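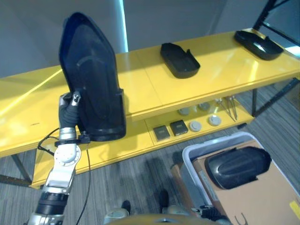

Stendora Shop Floor Diary — Gallery

Friday again, so I get to be the one who puts up the page this week! I've been at Stendora long enough to remember when moving the black shells was a whole shift's work for two people, and when you could tell who'd been on shells by the way they rubbed their thumbs at lunch. The edges aren't sharp, they just wear on you after a while. Now the arms do the holding and we do the fussing (and believe me, there is still plenty of fussing).

What changed for me is mostly the order of my day. I used to start at the table and stay there. Now I start with a walk: check the grippers, look over the trays, sign the sheet, then go argue with the Abreu line over who gets the good cart. We had 10 people trained on the new setup by the end of summer and the plan is 21 by December, if they stop moving folks to Ikberg halfway through. My knees are happier. My feet are not, because I walk a lot more than I did.

The part I miss is the talking. With two of you on either side of a shell you'd get through a whole season of somebody's TV show in a week. I brought that up at the Gumon review and they did move our breaks so they overlap again, so credit where it's due.

A shell held upright over by the yellow shelves, with the small parts on the level underneath. Big awkward pieces like this were what I used to hand off to whoever was taller.
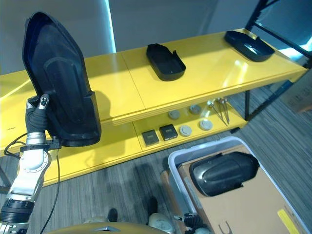 Américo Carrilho wrote in after last week's page to say he'd like to hear less about sore thumbs and more about pay. His point was that people who learn to set up and check the arms are doing a different job from the one they were hired for, and the job title hasn't caught up. He also wanted to know if the night crew gets the same training hours, or if they're expected to pick it up from a binder.

Fair questions, both of them. On the binder: nights are getting the same hours, I saw the schedule with my own eyes. On pay I don't have an answer, and I'm not going to make one up — the review of job grades is still going on and I've asked to sit in.

One more thing for the day crew. The sign-off sheet has moved to the hook by the lockers, and please write the time next to your initials, even if you're only covering for ten minutes. I spent most of Thursday trying to work out who "J" was.

Posted October 2, 2020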